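Unit 4: Locking off before you reach in

Welcome back, everyone. I promised last time that we'd slow down and spend a whole session on isolation, and I meant it, so bring your coffee and settle in.

Isolation means cutting a machine off from everything that could make it move, heat up or discharge while a person is working on it. Most people think of the electrical switch first, and fair enough, but there's also air pressure, hydraulic pressure, springs, and plain old gravity (a raised hopper door is stored energy, even with the power out!).

The case we'll work through is the Tresano mixing line. A fitter went in to clear a blockage with the main switch off but no padlock on it. The next shift came on, found the line stopped and started it up. He lost two fingers. The company had 19 padlocks for 40 maintenance staff, and the written procedure hadn't been looked at since the MacKinnon mixers were replaced.

Please read Rhona Purves's chapter on shift handover before we discuss it. She's wonderfully clear on how a message gets lost between the person who knows and the person who needs to know.

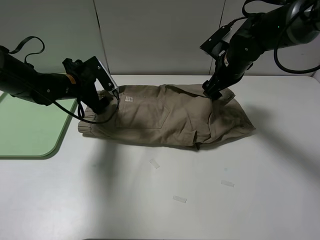 For next time, write up to 600 words on who should hold the key when a job runs over two shifts. I've had lovely arguments with past groups over this one, and I don't mind which side you take as long as you say what happens if the key holder goes home sick. Leave your papers in the tray outside my office by noon.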